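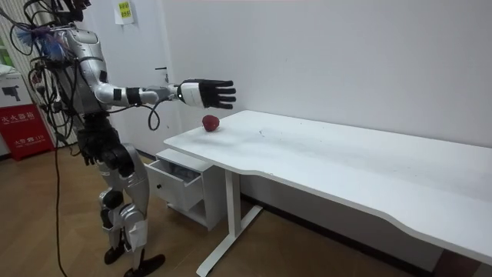 1/6/24

Bench day for the humanoid. I had the room to myself and a whole list, so this entry is long and wanders a bit. If you only want the part that affects you, skip to the wrist routine and the new reach height, because both have changed since the last time anybody wrote in here.

Where we were: the right arm had been coming in low over the desk. It wasn't terrible, and it wasn't every time, but the hand would arrive at the pre-grasp pose with the palm sitting lower than the number in the config said it should, and then on the way down the fingertips would touch the desktop before the thumb got anywhere near the apple. We'd all been blaming the planner (me included, loudly). I now think it was two separate things stacked on top of each other, and neither one was the planner.

First thing, the shoulder pitch zero. I put the arm in the calibration jig, ran the Tejada zeroing script, and the joint came back 2 degrees off. That is a lot at the shoulder! By the time you get all the way out to the palm with the elbow nearly straight, it's easily enough to explain what we were seeing. My guess is it dates from November, when we had the shoulder cap off to get at the connector behind it and put everything back in a hurry before the Sillum visit. I looked through the old pages and there is no note of anybody re-zeroing after that. I was there, I was one of the people holding a screwdriver, so I'll take my share.

Wrote the new offset to the controller, power cycled, read it back, same value. Then I did it once more from cold because I've been burned by the version of that script that says "saved" and hasn't. It held. Old offset file is still in the folder with "old" on the end of the name, please don't delete it yet.

Second thing, the cable along the forearm. The thin one that goes into the wrist was strapped down too tight at the band. With the elbow bent you'd never notice, but when the arm goes out long there isn't any slack left, and the cable starts pulling back on the wrist. The wrist motor fights it and mostly wins, and you can see that in the current plot as a fat hump right at the end of the reach. I'd seen that hump before and decided it was gravity. It's not gravity, or not much of it. I undid the band, fed a little slack toward the hand, did it up again snug but not cranked, and the hump went down to almost nothing.

So, the wrist routine, for whoever does it next:

Support the hand before you loosen anything. With the joint unpowered it will flop.
Undo the forearm band and find where the cable wants to lie by itself.
Bend the wrist fully up, then fully down, and leave enough slack for the worse of the two.
Close the band. You should be able to slide a fingernail under it.
Power up, send the arm out to full reach, and look at wrist current. Flat is good.
Then do the same with the elbow bent, which I forgot the first time and had to go back for.

While I was in there I went over the finger joints too. All five open and close cleanly on the right hand. The index finger was slower to open than the rest on the very first cycle and then fine after that. I put a tiny bit of the Pornatik grease on its outer pivot. Tiny! The last tube of that stuff went everywhere and we spent a week wiping it off things that were supposed to be gripped. If the index is slow again next session, I'd rather pull the finger and look than keep adding grease.

With the arm back together I started on the touch-down check. For anyone who hasn't done one: take the apple off the desk, bring the hand in over the near left end, and lower it at the slow speed until the fingertips make contact. Log the commanded height at contact and compare it against the measured height of the desktop. You want the motion to stop by itself on the contact threshold, and you want a hand near the stop button in case it doesn't.

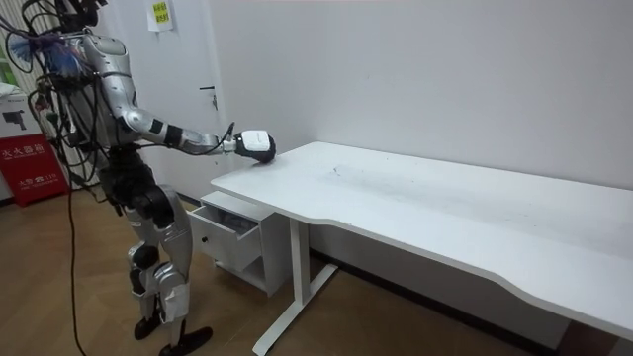 I like to do this one at the same spot on the desk every time, near the left end, so the numbers can be compared from session to session without any arguing over whether the desktop is perfectly level (it isn't, but that's a separate grumble). Before the re-zero, the contact height was all over the place relative to the config. Afterward it settled right down and I stopped getting that sinking feeling every time I opened the log.

One thing I'd do differently: I ran the first few touch-downs with the fingers in whatever shape the last motion left them in, which makes the fingertip height meaningless. You want the fingers commanded to the same curl every time. I threw those early ones out and started the set over. There's now a named pose for it, called touch_curl, so please use that and don't make your own.

The contact threshold itself I left alone. I was tempted to lower it, since it does press a bit firmly for my taste, but changing the threshold on the same day as the zero means you never know which one did what. Next time.

After that, the reach. I put the apple back and ran the pre-grasp from the rest position, 15 times in a row, with the palm-down open hand and the pause at the end. The apple went back to the same pencil-dot position in the config each time. What I wanted was for the hand to stop over the apple at the same height every run, without brushing it and without parking so high that the close motion has to make up the difference. New pre-grasp height is 117 mm, measured from the desktop to the wrist center, and that's the number in the config now. The old number only looked right with the bad zero baked into it. If you've got a copy of the old config on your own laptop (and I know that at least a couple of us do), pull the new one before you run anything, or the hand will come in at a height that made sense only on the old arm.

I'm pleased with how the reach looks now. It used to have a little nod at the end, where the wrist dipped and came back, and I'd gotten so used to it that I thought of it as part of the robot's personality. The nod's gone. I kind of miss it.

Cables, general. They're still a mess around the shoulders and I didn't have it in me to fix that today. What I did do was check the bundles for rubbing by moving the arm slowly through its whole range with one hand resting on the loops, feeling for anything that snagged. The loops behind the head move more than I expected. Nothing was pinched, but one connector on the upper back wasn't fully seated and clicked when I pushed it. I don't know how long it had been like that. It carries the left arm bus, so if anyone had a mystery dropout on the left side in the past few weeks, that may well be your answer, and I'd love to hear whether it comes back.

The long cable down to the floor: keep it on the door side of the feet, please, and give it a proper look before you enable the legs. With the robot just standing and reaching it doesn't matter a great deal. Once the balance controller is live and it decides to shuffle a foot, it matters a lot.

Knees and hips got only a quick check. Temperatures looked normal on the readout after a good long stand, nothing smelled, and there was no play in either knee when I pushed on it. The standing controller does hum a bit with the arm out long, which I put down to it working harder to hold the weight forward. I tried dropping the ankle gain one notch and the hum got quieter but the sway got bigger, so I put it back where it was. I'd rather have a hum than a robot leaning in on the desk.

Left arm I left parked at the side all day. Its shoulder needs the same zero check, obviously, since whoever rushed one side probably rushed the other. Allow yourself a morning for it. The jig has to be flipped, and the flipped side still has the stripped screw that has to be talked into turning.

Software notes, short ones. I'm on the Ilholm branch, not main. Main still has the old pose names and will throw an error when it looks for touch_curl. I meant to merge it today and then decided that merging at the end of a long Saturday with nobody to check it was a bad plan.
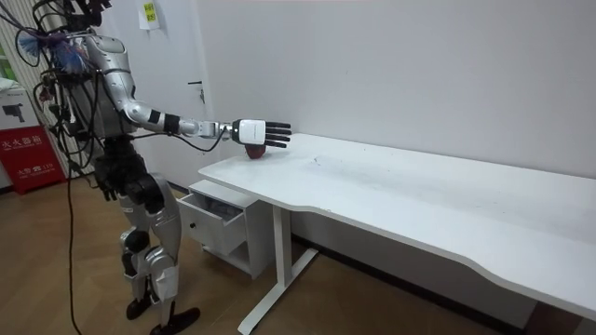
Do we need to re-zero the shoulder every time the arm is switched off?

Only after the shoulder cap has been off, or the motor has been out, or the arm has taken a real knock. The offset lives in the controller and survives a normal shutdown; I checked that today from cold. If you're unsure, run a touch-down. It's quick, and if the contact height matches the last one in the log, leave the zero alone and get on with your day.

Left to do:

Left shoulder zero, with the flipped jig. Bring the good hex driver.
Look at the right index finger again before the first run, and write down whether it's slow.
Contact threshold, by itself, on a day when nothing else is changing.
Merge Ilholm into main once somebody else has read it.
Order forearm bands. The one on the right arm closes fine but the hook side is getting fuzzy and I don't trust it for long.
Reroute the loops behind the head. Two people for this one, one to hold and one to tie.

Logs from today are in the usual place under the touch-down and reach folders. I left the failed early set in there, marked as bad, in case anyone wants to see what a sloppy finger pose does to the numbers.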